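Stiveo 2 review: a small plugin host for Linux

2015-01-29

Stiveo is a host for LV2 and LADSPA plugins. You load plugins into slots, connect them with cables on a canvas, and save the whole thing as a rack. I used version 1 for small shows and gave up on it when it kept losing MIDI mappings. Version 2 came out in November and I have been running it on an older laptop with a two-channel USB interface.

Installation

The tarball builds with the usual configure and make. It wants the JACK headers and a recent copy of the LV2 development files, and the configure script names whatever is missing. There is a package in the Kundik repository too, but it was one point release behind when I checked, and that release has the tempo bug described below. Build from source if you can.

On first start Stiveo scans the plugin folders. I have nearly 200 plugins installed and the scan took 90 seconds. Later starts read from a cache and the window is up right away. If you add a plugin you have to rescan by hand from the File menu.

Working with racks

The canvas is cleaner than before. Cables snap to ports, audio and MIDI ports have different shapes, and you can fold a group of plugins into one box. Folding is the feature I use most. My guitar chain is a gate, a drive, a cabinet simulator and a delay, and folded up it takes no more room than a single plugin.

Undo works for cables and for adding or removing plugins. It does not work for parameter changes. If you drag a knob by accident, you need to remember where it was or reload the rack.

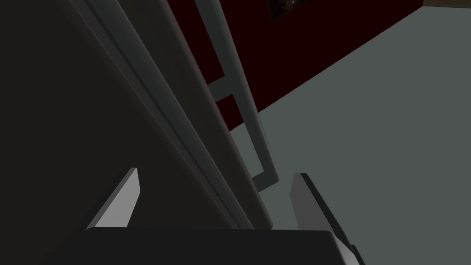 MIDI learn is now reliable. Right-click a control, move something on your controller, and the mapping sticks after a save and reload. You can set a range for each mapping, so a pedal can sweep a filter from 200 to 2000 Hz and stop there. I would like a choice of curves as well. Everything is linear at the moment, and for filter sweeps that feels wrong under the foot.

Switching racks while playing still leaves a short gap in the sound. Drosmont, which I used before this, keeps the old rack running until the new one is ready. Stiveo drops the first and then loads the second. With light plugins the gap is easy to hide between songs. With a big convolution reverb it is not.

Stability

I had two crashes, both while opening the custom interface of the Vergara compressor. Using the generic sliders for that plugin avoids it. The tempo bug I mentioned made synced delays run at half speed after a reload. Zorica Mladenović posted a patch to the mailing list and it is in the current source.

CPU load is slightly lower than in version 1 with the same rack. I got no dropouts at a buffer of 256 frames, a few at 128.

Documentation

The manual is one long text file. It covers the canvas and MIDI learn well and says almost nothing about the OSC commands. For those I had to read the header file.

Worth installing if you build a rack at home and play it without changing much. If you need to switch sounds mid-song, stay with Drosmont for now.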